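The open day at Nusier started at ten, and Sille Nørgaard was there at nine-thirty because her mother had always told her that late people get the bad chairs. There were no chairs. There was a hallway with a coffee urn and a woman in a gray cardigan handing out name tags.

"Védís Hauksdóttir," the woman said. "I run the kitchen group. You're from Lendness?"

"I clean at Lendness," Sille said. "Nights. They sent me because the manager has the flu."

"Good. You'll have better questions than he would."

They went down in groups. The first room had a machine that folded towels, and the people in suits liked it very much. It folded one while they watched. Sille could fold one in four seconds, but she kept that to herself and drank her coffee.

The second room was the kitchen group. It had two desks, a big screen on the wall and a bin full of orange peel. Védís explained that the arm practiced in a computer kitchen first. It could try the same job 3000 times overnight in there, and if it dropped a plate the plate cost nothing.

"Who made the kitchen?" Sille asked.

"A man named Ásgeirsdóttir's nephew, we call him. He has a name. He copied his aunt's tiles."

A man from Plemimberg wanted to know about the price. Védís said there wasn't one yet. He wrote that down. Then he asked when there would be one, and she said July if things went well, and he wrote that down too.

Védís sat at the desk and typed a number, 3104, which was the run she wanted. The suits moved in closer. Sille stood at the side, where she could see the screen between two shoulders. 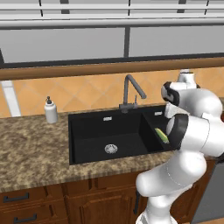
How does it know how hard to press on something?

It has sensors in the joints that measure the push coming back, and it eases off when the push goes over a limit we set.

The question had come from the man from Plemimberg, and he nodded at the answer for a long time. Védís looked past him.

"Sille? You had your hand up."

She hadn't, quite. She had been scratching her neck. But she did have one.

"Does it do the part around the drain?" she said. "People leave that part."

Védís turned her chair all the way around. She asked which part exactly, and Sille came up to the desk and showed her with a finger on the wood, a small circle, then the edge of the circle. Védís got out a pencil.

They were still at it when the next group came in.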